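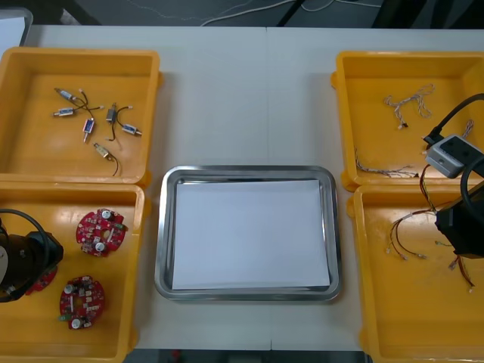

Photo: Aroha Hapeta

Prondmont spring check, with my comments

I do this list every year before we take the boat off the mooring at Letent, and people on the pontoon keep asking for a copy, so I've typed it up with this year's notes left in. It isn't the official certificate and doesn't replace it! It's just what I go round with on a clipboard, usually with a mug of tea balanced on the hatch.

GAS
Bottles upright and strapped: OK. The strap on the spare is getting a bit furry, will change it in August.
Locker drain clear: Not at first. Full of leaves again. I poked it through with a bit of cane and poured a jug of water down to be sure.
Flexible hose in date: OK, two years left on it.
Hob flames all blue, cut-offs working: Three fine. The back left one stays on far too long after the flame goes out, so that burner is out of use until the fitter's been. I've put tape over the knob so I don't forget and do the porridge on it.
Alarms, gas and carbon monoxide: Both tested with the button, both horribly loud. New batteries anyway.

ELECTRICS
Batteries clamped, tops clean, vents open: OK. I did find a spanner living on the battery box lid – my own fault, and a really stupid place to leave one.
Fuses labelled: Mostly. "Lonico" in my handwriting is the water pump, and I've now written "water pump" next to it.

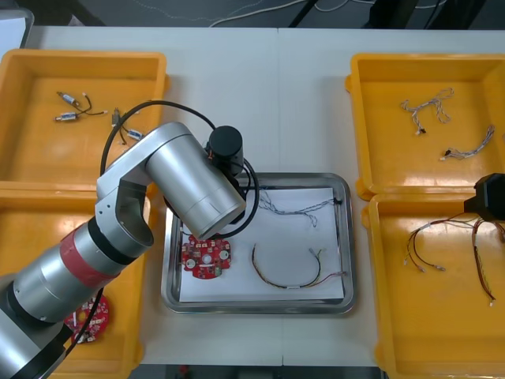
Shore lead, 230 volts: Look along the whole length, not just the ends. Ours had a nick in the outer sheath a couple of metres from the plug, so I've binned it and bought another.
Trip switch test button: OK, clicked straight off.
Bilge pump and float switch: Pump fine, float stuck halfway. Freed it, cleaned the gunk out, lifted it by hand five times and it ran each time. Look again next month.
Navigation lights: Port lamp dead. Only a corroded contact, a rub with fine paper sorted it.

ENGINE
Hours on the clock: 2,682. Next big service is at 3,000, so no panic.
Oil, coolant, belt: Oil topped up, belt has gone shiny and squeals when cold. Spare on board.
Fuel lines and filter: Dry as a bone, and I had a proper feel underneath with kitchen roll.
Stern gland: One drip a minute after greasing. I can live with that.

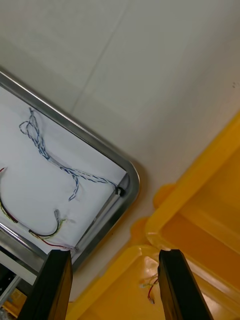 Control cable: Stiff going into reverse, which is the last thing you want coming up to a lock. Thiện Tô had a look with me and we found a bend that was far too tight behind the panel. Much nicer now.

FIRE AND GETTING OUT
Extinguishers: Gauges in the green, pins in. The galley one was hidden behind the coats, so it's moved to beside the steps.
Fire blanket: OK.
Front doors open from inside: Yes, but you need a shoulder. Planed the bottom edge.

ON DECK
Lifejackets: Cylinders screwed tight, none rusty. Aroha's crotch strap has vanished. Ordered.
Ropes: Stern line worn where it goes through the fairlead, swapped end for end.
Ansari ladder: Bolts tight, feet still grippy.

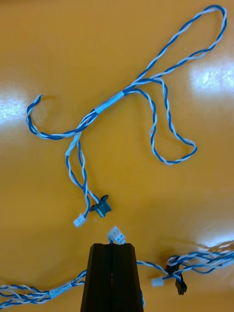 Blue and white twisted wires on an orange surface.

STILL TO DO
Back left burner (fitter).
Second look at the float switch.
Gas locker strap.
Crotch strap, when it turns up.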